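Kendik site walk-round: hand-held grippers, clothes handling task
Bedroom set, 26 March 2025. Checklist rev 4

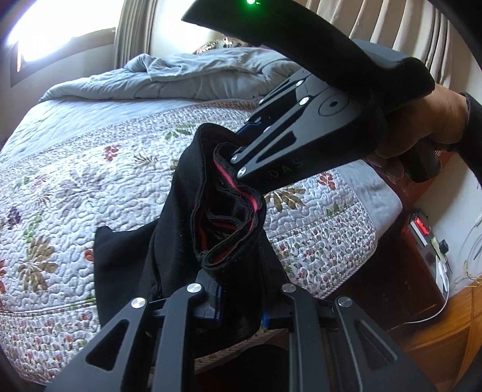
Black garment held up in the jaw over the bed, second gripper in front.

1. Grip and handle
OK. Handle firm, no play. Operator to keep fingers clear of the jaw arm, reminded again.

2. Screws, jaw arm and finger arms
OK by eye. Heads all in place. Torque check not done, driver left at Drerkar. Do before next block.

3. Finger pads
Comment. Blue pads fine on both for now, but the spare set in the box is worn on one corner. Bin it, order from Sikska. Same fault noted in November and never acted on.

4. Indicator
Green on the gripper. OK. If it goes out mid demo, stop, put garment down, start that demo again from scratch. Don't carry on and hope.

5. Cables and power
ACTION. White cable runs low on the right by the nightstand, trip risk when the operator steps round the bed. Tape down or re-route behind. Power strip switch lit, leave on during session, off at the end. Wasnt off last visit.

6. Light
Window very bright. Curtains to be set the same for every session, mark the position on the rail. Kincaid sent back 7 demos for glare.

7. Work surface
OK. Bedspread pulled straight before each start. Comforter stays at the far end, keep it out of the working area.

8. Garments
Dark on dark is hard to see against the jaws. Allowed, but mix in lighter peices. No pins, no loose buttons. Zips closed.

9. Operator
Break every 200 demos or when wrists ache, whichever first. Both hands to be rested. Sleeves pushed back, they snag at the handle.

Result: pass with 3 actions (torque, pads, cable). Recheck before the next block starts, cable today.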